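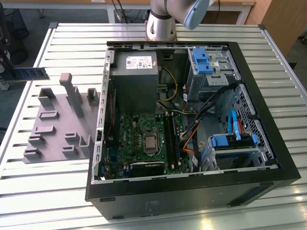 Carol Whiteley wanted to know, under yesterday's post, why anyone would spend the dead week after Christmas teaching a robot to put memory in a computer when a person can do it before the kettle boils.

Fair question, Carol. I've got a kettle and a free evening, so here goes.

1/ The job is called Cartwright, after the chap who wrote the first page of the plan and then moved to another department. Old desktop towers come in, get opened up, have bits taken out and bits put in. People do it well. People also do it forty minutes before lunch with their minds on lunch.

2/ So the arm has to learn. You can write it a long list of coordinates, which works beautifully until somebody nudges the case by a finger's width. Or you can show it. We're showing it.

3/ Showing it comes in two flavours. By hand: you get hold of the arm and walk it through the move, like teaching a reluctant uncle to waltz. By remote: you sit at the desk with a controller and the arm copies you, including the bit where you sneeze.

4/ By hand is lovely for the big swings. Over the back of the case, across to the fixture plate, back again. For the memory slots it's hopeless. Your own arm gets in the way and you end up with your cheek against the power supply.

5/ Remote is better for the slots and worse for morale. You lose all feeling in your fingertips. A memory module wants a firm, even push at both ends. Through a controller, "firm" and "ruinous" feel like the same thing.

6/ Target for the session was 20 clean demonstrations. I had 3 by the first tea break. One of those I'd describe as clean only to a close relative.

7/ Ekow (the software, named by someone who won't explain it) records everything you do. Everything. If you hover over the slot for ages wondering whether you left the oven on, Ekow concludes that hovering is part of the job.

8/ We found this out in February. The arm had learned to do a lovely little pause before every insertion. Visitors thought it was being careful. It was being me.

9/ A reply from Buvitz: "why not just film a person doing it?"
Because a film doesn't tell you how hard they pushed. Also the arm hasn't got a thumb, and it's surprising how much of this job is thumb.

10/ The fixture plate does more of the work than anyone gives it credit for. Each part has its own holder, so the arm always starts from a known spot. Graritz printed three sets of drawings' worth of holders before we had ones that let go as nicely as they held on. Grey, dull, worth every evening.

11/ Tip for anyone starting out: lay the case on its side and keep the cables where they'd naturally fall. I tidied them for my first batch. Gorgeous. Then the arm met a tower with cables straight across the middle and treated them as the end of civilisation.

12/ Second tip: throw away your bad goes on the same day. By the next morning you'll have grown fond of them.

13/ Each go is capped at 60 seconds. After that the recorder stops whether you've finished or not, and you sit there holding a controller attached to nothing, pushing very firmly.

14/ Carol's back: "so it's slower than a person, and a person has to sit there the whole time?"
Yes. For now. You have read the project summary more closely than most of the people who signed it.

15/ Where we've got to, 28 Dec 2018: all the demonstrations in, most of them usable, training running overnight. I'll put up the results when there are some, even if the arm has learned to sneeze.

16/ Someone's asked which controller. I'll do that one tomorrow, it needs its own thread and possibly a stiff drink.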